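The upstairs room at Ornwood — gallery

We took over the top floor at Ornwood in February, when it was one long room with bare boards and a stair coming up through the floor. It has been fitted out bit by bit, mostly with furniture we already owned or could carry up ourselves. The pictures on this page are kept in the order they were put up. Older ones have been moved to the archive, and their captions are kept below in case anyone is looking for a particular item.

The room is shared. Mornings are for desk work and afternoons are for anyone who has booked a table. There is no proper kitchen on this floor and there won't be one. The nearest sink is a floor down, next to the coats, so whatever we eat up here has to be simple.

Notes on the furniture (captions from the archived set)

Tables. The tops are pale so that small parts show up when they are dropped. They mark easily. Use a mat under anything with feet that might scratch, and don't slide boxes across.

Chairs. Mesh backs, all of them, after the old padded ones went to the tip. The headrests come off with a hex key, kept in the drawer by the door. Push your chair in when you leave, particularly on the stair side, where the walkway is narrow.

Stair. The rail was sanded and oiled when we moved in. Coats and bags are not to be hung on it. Yến Võ asked for this twice and was right both times — a bag went down the well and landed next to somebody's lunch.

Plants. Watered in the morning by whoever is in first. The ones near the stair get less light than they look as if they do, and they have been turned round a few times. We lost a fern in the first month and replaced it with something tougher.

Desks. The long desk by the wall came from the old Clillum office and had to be taken apart to get it round the turn of the stairs. One leg is still short. There is a folded card under it, which should be left where it is.

Lighting. The ceiling lights are on two switches. The one nearer the stair does the whole back half of the room. Desk lamps are on loan and need to go back to the cupboard in the evening.

The lunch table

For a while lunch meant going out, and in wet weather that meant going without. The answer was a toaster oven. Zawadi Rotich had one at home that was not getting much use and brought it in on the bus. It was put on the table nearest a socket and has stayed there.

It is rated at 1,000 watts, so it has its own socket and is never run from an extension lead. For most things we set it to 200 degrees and keep an eye on it. Bread takes a few minutes. A cold slice of pizza takes a little longer and comes out better than it would from a microwave. Pastries should go on a lower heat with foil over the top, or they catch.

Cheese on toast is allowed if you line the tray first. Fish is not allowed. The crumb tray is emptied at the end of the day and wiped with a damp cloth once the oven has cooled. Leave a hand's width clear at the back, and keep paper off the top.

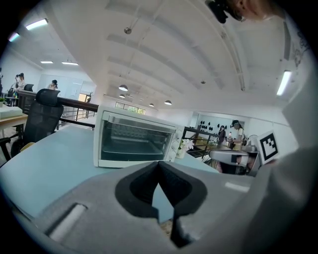

The toaster oven on its table, with the flowers beside it and the stair rail beyond.

Yến Võ wrote in to say that the rack is easier to clean if it is soaked in the downstairs sink with a spoonful of bicarbonate and left for an hour. She also thinks the door should be propped open after use, so that it doesn't smell of yesterday's toast when the next person comes to it. Both have been added to the sheet on the cupboard.

The flowers were moved to the lunch table when the post started coming up by the stairs and needed the shelf. They will have to shift again if anyone wants to put a kettle there. There has been talk of a kettle. It would need a second socket, and the electrician is not due back until the landing is done.

Still to come on this page: the new shelves, when they are up, and the back wall once it has been painted. The colour has been chosen — a plain off-white, the same as the doors.

Bookings for the afternoon tables are made on the list by the stairs.

Recent galleries

Ornwood: the ground floor before and after
Carrying the Clillum desk up the stairs
Shelves from Skundport, first fitting
Lunch with the Thái group
Sanding the stair rail
The coat hooks, at last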